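**Gripper lets go of foil packets halfway to the box**

Salma Fahmy

I have a hand-held gripper, a Vurino, which I use for packing snack packets into a cardboard box at the dining table. Since Monday it has started dropping things. It closes on the packet, holds for 2 seconds, then the fingers open by themselves and the packet falls. No beep, but the display shows code 238. Boxes and tins are fine, only the thin foil packets do it. I have charged it overnight and wiped the blue pads with a damp cloth. The close force is on 9, as it was when I bought it.

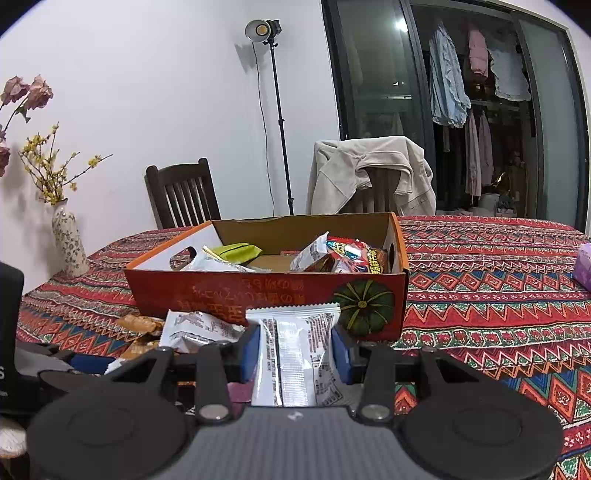 *White packet between the blue pads, snack box behind.*

Is this the motor going, or a setting? I would like to avoid sending it back to Edell if I can, as they had the last one for most of April.

**Moataz Salem**

238 on the Vurino is "no object found". The fingers close further than it expects, it decides it has missed, and it opens again. A thin packet gripped near the sealed end leaves very little between the pads.

Go to Settings, then Grip, and lower the minimum width. Then run the zero routine with the fingers empty. Do it again after any pad change. Check the bolts at the base of the fingers too, with the power off. Mine had worked loose and gave the same code.

Keep your other hand clear while testing. With the width set low it will close on a fingertip and stay closed.

**raketti2000**

Had this, new pads fixed it. Didn't touch the settings.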